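Towels, second attempt

Posted Saturday, December 17, 2022

The first post on towels was written before I had measured the cupboard, which was a mistake. Several of the folds I recommended there do not fit the shelf. What follows replaces it.

The cupboard is the Rimberg, the narrow version. The usable shelf depth is 28 cm once the lip at the front is taken off. A bath towel folded in half, in half again and then in half once more comes out deeper than that, so the door rests against the stack and drifts open overnight. I had been blaming the hinge. I adjusted the hinge twice and it is now slightly worse than when I started.

The fold I have settled on goes by thirds. Lay the towel flat with the long edge towards you. Bring the left third over, then the right third over that, and smooth from the middle outwards. You now have a long strip. Fold the strip in half, then in half again. The result is thicker than the old fold but shallower front to back, and it clears the lip.

Some notes on the surface. A bed is too soft for this. The towel sinks, the edges wander and each layer sits a little off the one underneath. A table is much better, provided there is nothing else on the part you are using. Height matters more than I expected: if you have to bend, you will rush the last fold, and the last fold decides how the stack looks.

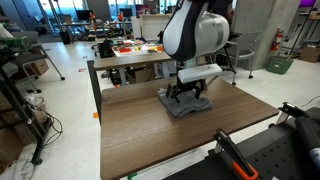

Thick towels will not hold a hard crease and there is no point pressing them to get one. The edge stays rounded whatever you do. What can be controlled is whether the layers line up along the front. I check that side only. If one layer pokes out by more than a finger's width I open the last fold and redo it, and leave the earlier ones alone. Waves in the top layer are usually trapped slack from the first fold, and they flatten a bit under the weight of the next towel.

Dark grey was a practical choice. It hides the marks that white towels collected in our house within a month. It does show lint, particularly if washed with anything pale, so the greys go in by themselves. The current set is Bensaid, 100 per cent cotton. They shed heavily for the first few washes and then stopped. I had a set from Fetora before those, thinner and quicker to dry, and much easier to fold square. I would still not go back to them. They stopped absorbing water properly after a year and I never found out why. Leaving out the fabric softener made no difference.

Stack height: 3 bath towels per pile, with the folded side facing out. Four will fit, but the bottom one cannot be pulled out without bringing the others along. Hand towels take the same fold with the final halving left out, and go 2 deep on the shelf above. Flannels I have given up folding. They live in a Nulto tub on the bottom shelf, in no order.

Rotation: clean towels go to the bottom of the pile, used ones come off the top. It means lifting the pile each time, which is a nuisance, but the wear evens out. Before this the same towels were always in use and the rest were nearly new.

Still unsolved is the bath sheet. It is too wide for thirds on any table I own, so one end hangs over and drags the rest with it. Quarters make it too thick for the gap between shelves. For now it is rolled and stood upright at the side of the cupboard, where it falls over. I will try moving the upper shelf one peg higher in February, when the boiler cupboard next to it is being cleared out anyway.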